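Start Werkstatt Anleitungen Wettbewerb Kontakt

Kapitel 2: Den Handgreifer einrichten und die ersten Aufnahmen machen
Stand: 30. April 2019

Wenn ihr Kapitel 1 durchhabt, liegt der Mumosside fertig verschraubt vor euch und die Backen gehen leicht auf und zu. Falls sie haken: zurück zu Kapitel 1, da steht die Sache mit den Unterlegscheiben. Ich tue jetzt mal so, als wäre alles leichtgängig, und dann kann es losgehen mit dem Teil, auf den sich in der Robotik-AG sowieso alle freuen, nämlich greifen, heben, ablegen und dabei filmen.

Ich bin selbst erst im zweiten Jahr dabei und habe die Anleitung so geschrieben, wie ich sie damals gern gehabt hätte (also mit den Stellen, an denen ich stundenlang festhing). Frøydis Hedlund hat die Technik gegengelesen. Wo wir uns nicht einig waren, habe ich beide Wege hingeschrieben.

2.1 Den Tisch vorbereiten

1. Sucht euch einen großen Tisch, um den man herumgehen kann. In Hirnolberg nehmen wir einen breiten Holztisch, weil auf der langen Platte viel Platz zum Umstellen ist.

2. Schiebt alles, was nicht zur Übung gehört, nach hinten an die Kante. Kabel und Halterungen dürfen dort liegen, solange keiner mit dem Ärmel hängen bleibt. Ich lege sie immer auf die Seite, auf der ich nicht stehe.

3. Stellt das Anzeigegerät an die hintere Kante und kippt es so, dass ihr den Bildschirm von eurem Platz aus lesen könnt. Flindura zeigt in der Kopfzeile einen grünen Balken, wenn die Verbindung steht. Bleibt der Balken grau, Flindura beenden und neu öffnen, dann noch mal schauen.

4. Schreibt das Namensschild für den Durchgang. Weißer Karton, dicker Stift, große Buchstaben! Mit Bleistift oder Kuli könnt ihr das Schild gleich weglassen, das liest später kein Mensch mehr.

5. Zieht einen dunklen Handschuh an die Hand, mit der ihr das Schild haltet.

6. Haltet das Schild zu Beginn der Aufnahme schräg über die Tischplatte ins Bild. Unser Weitwinkel zieht dabei alles krumm, die Platte wölbt sich wie eine Kuppel und die Stuhlbeine laufen am Rand entlang. Das muss so sein. Schraubt bitte nicht am Objektiv herum, um es gerade zu kriegen. 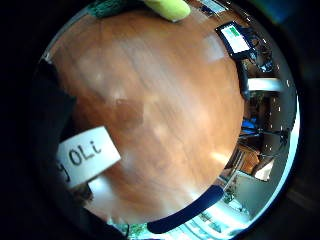
2.2 Die Kamera festziehen und ausrichten

1. Setzt die Kamera in die Schale am Handgriff, die Linse zeigt nach vorn zu den Backen.

2. Dreht die Rändelschraube mit den Fingern zu, bis ihr Widerstand spürt, und dann noch ein kleines Stück. Keine Zange!

3. Öffnet die Backen ganz und schaut in Flindura nach, ob beide Spitzen im Vorschaubild zu sehen sind. Fehlt eine, Schale lösen und in winzigen Schritten drehen. Winzig heißt wirklich winzig. Ich habe beim ersten Mal so schwungvoll gedreht, dass ich danach nur noch meinen Pulli gesehen habe, und zwar ziemlich lange, bis Gearóid Heffernan mir die Schale aus der Hand genommen hat.

4. Schließt die Backen langsam. Die Spitzen sollen sich in der Mitte treffen. Frøydis stellt lieber ein kleines bisschen tiefer ein, damit oben mehr Tisch zu sehen ist. Beides geht, nur wechselt bitte nicht mitten in einer Serie.

5. Wischt die Linse mit dem Mikrofasertuch ab. Das Tuch liegt in der Kiste mit dem Mumosside und soll da auch wieder hinein.

Hinweis: Die Schale gibt es in einer älteren Ausführung ohne Kerbe. Sie funktioniert, aber man muss nach jeder Pause neu ausrichten. Wenn ihr die Wahl habt, nehmt die mit Kerbe.

2.3 Belichtung und Nahbereich prüfen

Den Punkt habe ich lange übersprungen und mir damit einen ganzen Satz Aufnahmen verdorben, also bitte einmal in Ruhe durchgehen.

1. Stellt in Flindura die Bildrate auf 60 und die Belichtung auf automatisch.

2. Richtet den Greifer auf die Tischmitte und wartet, bis sich die Helligkeit beruhigt hat.

3. Dreht euch mit dem Greifer einmal zum Fenster und zurück. Draußen wird es weiß, das ist in Ordnung, aber die Holzmaserung sollte danach wieder gut zu erkennen sein. Reflexe vom Deckenlicht auf der Platte stören uns nicht weiter.

4. Jetzt der Nahtest. Geht mit etwas Hellem ganz dicht vor die Linse, so nah, wie es beim Greifen aus Versehen auch mal passiert. Scharf wird da nichts mehr. Ihr seht dann nur noch eine leuchtende Rundung mit ausgefressenem Weiß, Gelb und Orangebraun, und daneben ist alles schwarz. Merkt euch, wie das aussieht, denn beim Durchsehen der Aufnahmen müsst ihr solche Stellen wiederfinden und markieren.

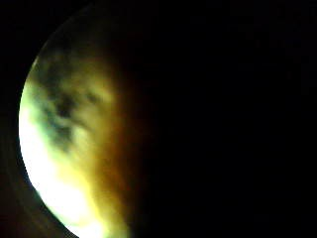 5. Nehmt den Gegenstand weg, wartet kurz und vergleicht das Bild mit dem von vorher. Wenn die Automatik danach zu lange braucht, stellt die Belichtung auf manuell und sucht euch mit dem Schieber einen Wert, bei dem die Tischplatte nicht absäuft. Ich lande meistens bei 11, Frøydis bei einem anderen Wert, je nachdem, ob die Rollos unten sind. Schreibt ihn ins Heft.

Achtung: Nicht direkt in die Lampe filmen und erst recht nicht mit der Linse in der Sonne liegen lassen, wenn ihr Pause macht. Deckel drauf! Der Deckel hängt an der Schnur, damit er nicht verloren geht (zwei haben wir trotzdem geschafft).

2.4 Der erste Durchgang

Am Anfang übt ihr ohne Araya. Araya ist unser Arm, und der kommt erst in Kapitel 3 dran, wenn eure Aufnahmen sauber sind. Ich weiß, das ist hart, alle wollen sofort an den Arm. Aber er macht nachher eben genau den Quatsch nach, den ihr ihm vormacht, mit allem Zittern und Zögern.

1. Legt einen Gegenstand auf den Tisch, der sich gut fassen lässt. Ein Schwamm ist zum Anfangen dankbar, ein glatter Kugelschreiber ist gemein.

2. Startet die Aufnahme in Flindura und zählt leise bis 2, bevor ihr euch bewegt.

3. Zeigt das Namensschild, legt es weg und geht dann mit dem Greifer in die Startposition.

4. Fahrt ruhig zum Gegenstand, schließt die Backen, hebt an, tragt ihn zur Ablagestelle und setzt ihn ab. Backen auf, zurück zur Startposition.

5. Wartet wieder einen Moment und stoppt die Aufnahme.

6. Wiederholt das Ganze, bis 5 brauchbare Durchgänge im Ordner liegen. Brauchbar heißt, ihr habt nichts umgeworfen, nicht neu angesetzt und nicht zwischendurch mit der Nachbarin geredet und dabei den Greifer geschwenkt. Letzteres ist bei mir der häufigste Grund zum Löschen.

Hinweis zur freien Hand: Lasst sie neben dem Körper, wenn ihr sie nicht braucht. Hängt sie vorn im Bild, verdeckt sie schnell den halben Tisch, und beim Auswerten geht dann das Raten los.

Hinweis zum Tempo: Gearóid sagt, man soll sich vorstellen, man trägt eine volle Teetasse. Mir hilft das nicht, ich werde davon erst recht wackelig. Ich summe lieber etwas Langsames (der Ton wird nicht mit aufgenommen, keine Sorge).

2.5 Aufnahmen benennen und ablegen

1. Öffnet in Flindura die Liste der neuen Dateien.

2. Schaut jede Datei bis zum Ende an. Im Zeitraffer übersieht man die Stellen, an denen etwas vor die Linse gekommen ist.

3. Markiert verdeckte Stellen mit der Taste V. Steht am Anfang der Datei kein lesbares Schild, tragt den Namen von Hand nach.

4. Verschiebt die guten Dateien in den Ordner eurer Gruppe. Die schlechten kommen nach "Ausschuss" und werden erst am Ende des Halbjahrs gelöscht. Aus denen haben wir für den Wettbewerb im September nämlich noch eine ganze Menge gelernt, zum Beispiel, wie oft man beim Ablegen zu früh loslässt!

5. Kamera ausschalten, Akku raus, Akku ins Ladegerät.

Achtung: Warme Akkus erst abkühlen lassen und dann laden. Einen aufgeblähten Akku bitte gar nicht mehr anfassen, sondern gleich Bescheid sagen.

2.6 Wenn etwas klemmt

Das Vorschaubild ist schwarz: Deckel noch drauf? Ich frage aus Erfahrung. Sonst Kabel am Griff abziehen und wieder einstecken.

Das Vorschaubild ruckelt: Andere Programme auf dem Gerät schließen. Wenn das nicht reicht, das kurze Kabel nehmen.

Die Backen schließen im Bild schief: Schale hat sich gelöst, zurück zu 2.2, Schritt 2.

Der grüne Balken verschwindet mitten in der Aufnahme: Stoppen, die Datei trotzdem behalten und als unvollständig markieren. Der Anfang lässt sich oft noch verwenden.

Weiter geht es mit Kapitel 3, da schließen wir Araya an. Bringt dafür euer Heft mit dem Belichtungswert mit.

Zurück Inhalt Weiter

Kommentare

lötkolben_ida
Danke für den Tipp mit dem Ausrichten! Wir haben in unserer AG noch die Schale ohne Kerbe und haben uns einen Strich mit Lackstift draufgemalt, das klappt auch ganz gut.

Matze
Bei mir tut Taste V nichts. Muss man das irgendwo einschalten?

Frøydis Hedlund
@Matze: Du musst erst in das Videofenster klicken, sonst landet der Tastendruck in der Dateiliste. Schreiben wir noch in 2.5 rein.

Matze
Ah, jetzt geht's. Danke!

Papa von Greta
Meine Tochter summt jetzt auch beim Abendessen, wenn sie den Salat herumreicht. Gibt es Kapitel 3 schon zum Ausdrucken?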